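Relatório do projeto – Dobrar roupa com dois braços

A ideia nasceu em agosto, na oficina partilhada da Ernby, quando eu e o Amnuay Suwannarat andávamos à procura de um tema que coubesse numa mesa. Chamámos-lhe Sillel (o nome não quer dizer nada, mas ficou!). Queríamos que dois braços pequenos dobrassem uma t-shirt de manga comprida, uma peça que eu própria dobro mal.

A montagem levou mais tempo do que eu tinha previsto. Os servos vinham todos com o mesmo ID de fábrica e eu liguei-os em cadeia antes de os configurar, por isso passei uma tarde inteira a desmontar tudo outra vez. Depois veio a calibração: o zero do ombro direito estava 3 graus ao lado e o braço parava sempre antes do sítio. O Amnuay escreveu um script para guardar os limites de cada junta e a partir daí deixámos de fazer isso à mão.

Para treinar, gravámos 46 demonstrações, todas a começar com a peça esticada e as mangas abertas. Dividimos a tarefa em duas fases: primeiro cruzar as mangas sobre o peito, depois levar a bainha até à gola. A primeira correu bastante melhor do que eu esperava – em 20 tentativas seguidas, as duas mangas ficaram cruzadas em 17.

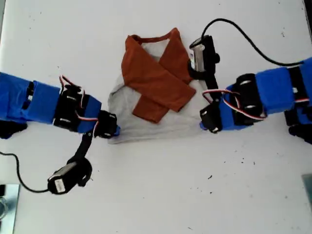 A segunda fase é que nos deu luta. O tecido fino escorrega das garras e, quando um braço puxa mais depressa do que o outro, a bainha sobe torta e tem de se recomeçar. Experimentámos baixar a velocidade e melhorou um bocadinho, mas cada dobra passou a demorar uma eternidade. Também colámos fita de borracha na ponta de uma das garras durante um dia, só que descolava e acabámos por tirá-la.

Ainda falta repetir os testes com uma camisola mais grossa e gravar mais demonstrações da bainha. O código está na pasta do grupo, com as notas de calibração do Amnuay, e a mesa fica reservada para nós até ao fim do semestre.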